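Light gray drawer cabinet behind the work table: liners, labels, and how to stop the drawers from drifting open

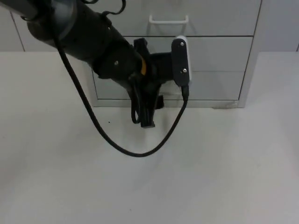

Wanting Lu
Moderator, Workroom & Storage

I'm finally getting to the cabinet behind my table. It's a Vanhove, bought used from an office clear-out in September, light gray with white pull handles. I like it. The drawers run well and it fits the wall. Two things bother me.

First, the drawers have bare floors inside and everything slides to the back when I close them. Pencils, tape, the small screwdrivers, all of it ends up in a heap against the rear panel.

Second, one of the lower drawers drifts open by itself. It goes maybe an inch and stops. Closing it harder doesn't help.

I've been thinking about the Nindis cork liner, which comes on a roll 14 inches wide, and some kind of label on the fronts. I don't want to drill anything. What are people using?

tapemeasure_ned
Member

Check level before you do anything else. Put a level on top of the cabinet, front to back. If it leans toward you, the drawer will walk out no matter what you put in it. I put 2 plastic shims under the front feet of mine and that was the end of it.

quietbench
Member

Agree on level. On the liner, I'd skip cork. It sheds, and if anything oily goes in there you never get it out. The ribbed rubber mat from Grumico is cheaper and you can rinse it in the sink.

Wanting Lu
Moderator, Workroom & Storage

Level is a good thought. The floor in here isn't great. I'll check tonight.

Nothing oily in the drawers, mostly tape and hand tools. Does the rubber smell? I tried a cheap one years ago and had to throw it out.

quietbench
Member

Smelled for a week. I left it outside on the railing and then it was fine.

harlow_k
Member

I'm going to disagree with both. Liners are a waste of money in a tool drawer. The problem is that the drawer isn't divided. Cut some strips of thin board to the depth of the drawer, notch them, and drop them in. No glue. Things can't slide if they have nowhere to slide to.

I did all my drawers in an afternoon with scrap. A liner under a heap of pencils gives you a heap of pencils on a liner.

quietbench
Member

Dividers are fine until what you keep in there changes. I had a beautiful set cut for drill bits and then moved the drill bits. With a mat and a few loose trays I can change my mind.

harlow_k
Member

That's why you don't glue them.

oldroute9
Member

For labels without drilling: the Manum clip-on holders, if your handles have a gap behind them. They hook over the bar. From the photo, the top drawer has a rectangular pull mounted low on the front, so a holder might hang below the edge and catch the drawer underneath. Measure first. I bought a pack of 10 and returned all of them.

tapemeasure_ned
Member

Just use removable label tape on the front above the handle. On a painted cabinet it peels off clean if you warm it with a hair dryer.

pell_marie
Member

Painter's tape and a marker. I've had 400 plans for nicer labels and the tape is still there.

Wanting Lu
Moderator, Workroom & Storage

Update on the drifting drawer. The cabinet does lean forward, and more on the left side. I shimmed the front and the drawer now stays shut when I push it in. It still feels a little loose in the runner, so I may take it out and clean the track.

I'm going to try harlow_k's dividers in the top drawer, where the small stuff is, and the Grumico mat in the ones below. The clip-on holders won't work, there isn't enough room under the handle. Label tape for now.

harlow_k
Member

When you pull the drawer, look for a little lever on each side of the runner. Push one up and the other down at the same time. Some of the Vanhove ones don't have levers, and for those you lift the front and pull.

Wanting Lu
Moderator, Workroom & Storage

Lift and pull, got it. There was a binder clip stuck in the track — it's out now, and the drawer runs straight. I'll post the divider measurements when I've cut them.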